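Mittwoch, 20. Januar 2021

Um acht im Labor gewesen. Die Heizung lief schon, der linke Leader-Arm war trotzdem steif und brauchte ein paar Leerbewegungen, bis der Ellbogen nicht mehr ruckte. Gráinne hatte gestern die Schrauben an der vorderen Schiene nachgezogen und es ins Heft geschrieben, dafür war ich ihr dankbar, denn sonst hätte ich wieder von vorn gesucht, woher das Spiel kommt.

Kalibrierung beider Arme ohne Befund. Danach den Aufnahmerechner gestartet, der sich heute Priscombe nennt und morgen wahrscheinlich wieder anders, je nachdem, wer zuletzt das Update eingespielt hat. Platz für die Daten ist noch bis Ende der Woche. Ich muss an die alten Aufnahmen vom November gehen und löschen, was doppelt ist.

Aufgabe für diese Woche: Buch umblättern. Ein Arm hält, der andere nimmt die Seite auf und legt sie um. Im Plan stehen 16 brauchbare Durchgänge pro Tag. Klingt nach wenig. Eine einzelne Seite zu fassen ist mit den Leader-Armen aber mühsam, man spürt ja nichts. Ob der Greifer ein Blatt hat oder drei, sehe ich erst, wenn er hochgeht.

Bis zur Mittagspause fünf Durchgänge, davon zwei verworfen. Beim ersten habe ich rechts zu früh geöffnet, die Seite ist zurückgefallen. Beim zweiten kam links der Greifer zu tief, und das ganze Buch ist mitgewandert. Ich hätte es zurückschieben und weitermachen können, aber dann lernt das Modell, dass Mitwandern dazugehört. Lieber neu.

Mittags Suppe aus der Thermoskanne. Kurz mit Hanrahan telefoniert wegen der Ersatzfinger für die Greifer. Sie haben die weichere Sorte nicht auf Lager und wollen sich melden. Bis dahin also mit den harten weiter. Ich habe überlegt, ein Stück Fahrradschlauch aufzukleben, lasse es aber, weil dann die alten und die neuen Aufnahmen nicht mehr zusammenpassen.

Am Nachmittag ging es besser. Ich führe jetzt den rechten Arm flacher heran und warte kurz, bevor ich schließe. Mit dem linken halte ich nur noch dagegen. Wenn ich beide Hände gleichzeitig bewege, werde ich unruhig, und das sieht man nachher in den Kurven. Langsam ist auch nicht gut, Liam hat mir letzte Woche ein paar Durchgänge zurückgegeben, weil die Arme darin sekundenlang standen. Also ruhig, aber ohne Pause. Nach einer Stunde tun mir davon die Handgelenke weh.

Eine Sache will ich mir merken: die dicken Stapel Seiten sind leichter als das einzelne Blatt, und ich neige dazu, sie zu nehmen, wenn ich müde bin. Ab morgen schreibe ich bei jedem Durchgang dazu, ob es ein Blatt war oder mehrere.

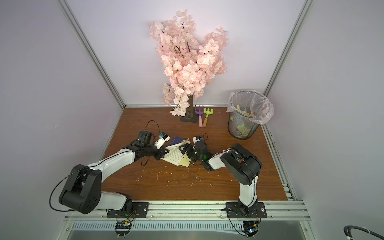
Liam Cronin meinte am Telefon, einen Teil der Fehlgriffe solle ich ruhig behalten, sofern ich danach neu ansetze und die Seite doch noch umlege. Aus lauter glatten Durchgängen lerne das Modell nie, wie man sich fängt. Ich habe gesagt, dass das im Plan anders steht. Den Plan ändere er heute Abend.

Mit seiner Regel wären die beiden vom Vormittag trotzdem draußen, denn da habe ich abgebrochen. Stand beim Abschalten: elf behalten, das Soll also nicht geschafft. Übertragen auf Widudus dauerte rund 4 Minuten je Durchgang, das lief nebenher.

Die Arme in Ruhestellung gefahren, Strom aus, Heft ausgefüllt. Morgen ist Gráinne am Vormittag dran, ich komme erst nach dem Zahnarzt. Brot gekauft, zu Hause noch Wäsche aufgehängt.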